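Hand unit fault: jaw pads closing past the stop
Drirel Field Notes, June issue
Wednesday, June 8, 2022

Two of the hand-held gripper units used in the Wanley collection work have shown the same fault, and all operators should check their own units before the next session. The jaws close farther than the recorded opening says they do. The trigger feels normal and no warning is raised. The first sign is usually a thin object marked or bent by a grip that should have been light.

What was found

The first report concerned a plastic ruler that came out of a tray task with a crease across it. The log for that episode shows the jaws stopping at 12 mm. A ruler on edge is nowhere near that thick, so either the object was never touched or the number was wrong. Replaying the camera stream settled it: the pads were in firm contact and the fingers were flexing outward at the tips.

The second unit was pulled as a precaution and measured on the bench with gauge blocks. It read correctly when fully open and drifted as it closed. At the closed end the error was large enough that the soft limit in the recorder never triggered, and the operator's hand was the only thing setting the grip force.

Cause

The encoder magnet sits on the same shaft as the inner linkage arm and is held by a single set screw. On both units the screw had backed out far enough for the magnet to slip a little on each hard squeeze. Slip happens only under load and always in the same direction, so the zero moves slowly and the readings look smooth. The automatic check at startup does not catch it. That check compares the open position with the stored value, and the operator is asked to confirm the open position by hand, which resets the error each time.

Thread locker was specified for this screw in the Rutero assembly sheet. The step was missing from the shortened sheet used for the later build, and units from both builds are now mixed in the pool. Serial numbers are not a reliable guide, as several linkages were swapped during repairs.

Effect on recorded data

We went back through 65 sessions made with the two units. Of these, 27 show drift beyond the accepted limit by the last episode and have been taken out of the training set. The video in them is sound and may still be used where jaw width is not needed. The others stay in, with a note in the session header.

A policy trained on the bad width values will tend to over-close. Kong reported this behavior on its test arm before the cause was known: the arm picked up a foam block without trouble, then crushed a paper cup with what the log claimed was a gap to spare. Any model trained on the May release should be run at reduced motor current until it has been retrained.

Check before use

Power the unit off. Hold the outer finger still and rock the inner arm. Any play that can be felt at the shaft but not at the pad means the magnet carrier is loose.

Power on, close the jaws on the 12 mm block supplied in the case, and read the width. Squeeze hard and release 50 times, then read it again on the same block. A change of more than half a millimeter fails the unit.

Look at the pads as well. A pad that has started to lift at one corner gives a similar reading error, though a smaller one, and can be replaced on site.

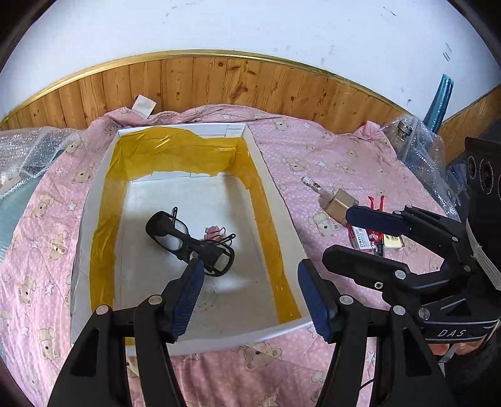 Units that fail should be tagged and sent back with the cable attached. Please do not tighten the set screw in the field. The carrier has to be re-zeroed on the jig afterward, and a unit that has been tightened but not zeroed gives a constant offset that is harder to spot than the drift.

Fragile and thin items are on hold for all units that have not passed the check. This covers eyeglasses, anything made of glass, and anything with a spring or a blade. Soft goods and solid blocks may continue. Keep the free hand out of the jaws when two units are worked in the same tray; with the soft limit out of action the pinch force is higher than the figure on the safety card.

Recorder version 4 will add a block reading at the start and end of every session and will refuse to save if the two disagree. Until it is released, write both readings in the session notes by hand.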